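The Long Wait at Dudholm

Most players reach Dudholm on their second evening with Flunitz, and most of them leave too early. The town sits at the end of a salt road, it has one well and one inn, and the quest log gives you a single line about it: "Ask for water." You can do that in two minutes and ride on. The game never tells you that you have skipped its best chapter.

Flunitz is a western without much shooting. It came out in October from Itero, a studio of 8 people whose earlier work was a pair of train puzzles, and it still plays like something made by people who care about timetables. The stagecoach leaves when it leaves. Shops close for lunch. If you draw a gun in the street, people remember it, and the price of feed goes up.

Dudholm is where all of this comes together. The town is run by the Pitkänen family, three brothers and an aunt who own the well and charge everyone for it. They are set up as the villains. The oldest brother wears a black coat and gets a slow guitar theme, and anyone who has played a western before will expect to fight him at noon.

You can do that. The duel is there and it works fine. It is over in seconds, the well passes to whoever pays the sheriff, and the chapter closes with a short scene of the aunt loading a wagon. 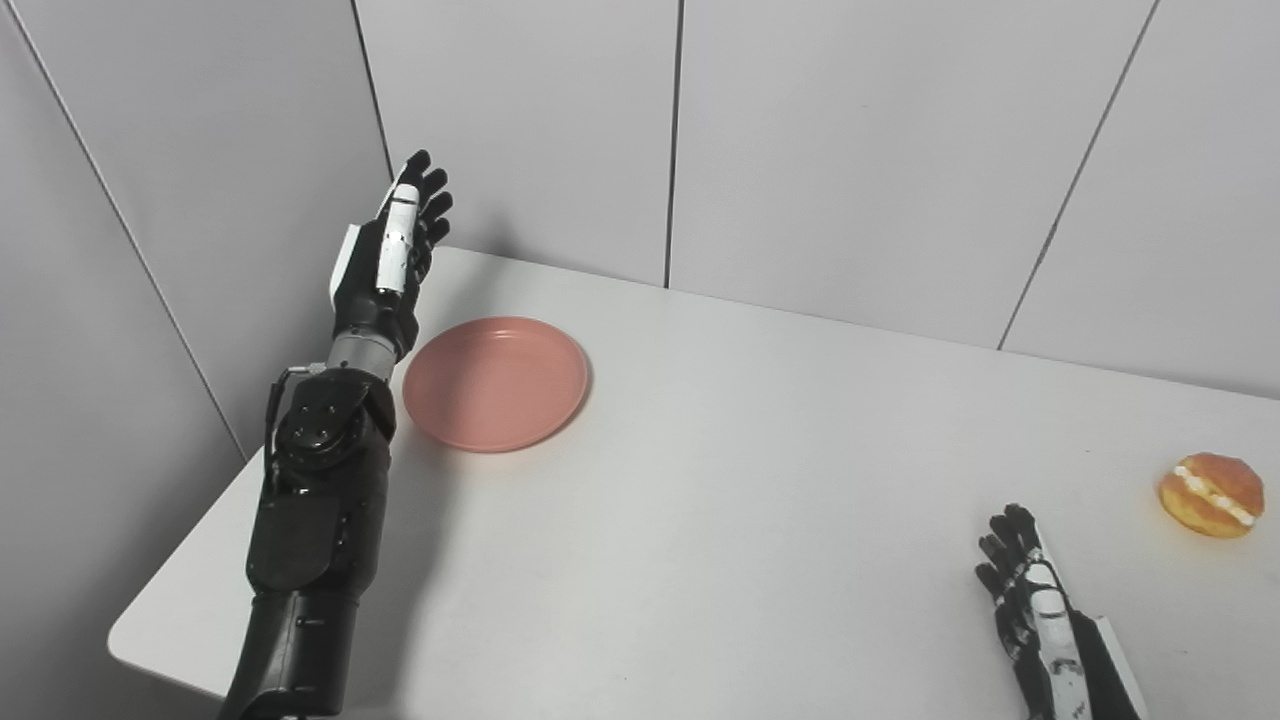

A pink plate and a filled pastry on a white table.

The other way through takes a lot longer. If you rent a room and stay in town, the Pitkänens start to treat you as a neighbor. The youngest brother asks for help with a fence. The aunt wants letters carried to the next town and is annoyed if they arrive late. By the end of the first week you learn that the well is going dry and that the family has been charging high prices to pay for digging a new one. They have told no one, on the grounds that the town would empty overnight.

What you do with that is up to you. There are 3 endings to the chapter, and none of them is marked as the good one. In the one I got, I told the innkeeper, the innkeeper told everybody, and by Thursday half the houses were boarded up. The oldest brother came by my room to say he wasn't angry. Then he asked for his shovel back.

The writing is dry and short, which suits the place. Characters rarely speak more than two sentences at a time, and they repeat themselves less than they do in much bigger games. The weak spot is the riding. Horses turn slowly and get stuck on low rocks, and the salt road has plenty of low rocks. I lost a whole afternoon's deliveries to one of them.

The map is also hard to read after dark — a lantern helps, though it costs 100 coins and the only shop that sells it is in the first town. Buy it before you leave. Saving is limited to beds and campfires, so keep some firewood in the saddlebag too.

A full run takes two or three weekends, longer if you stay in Dudholm. I would stay.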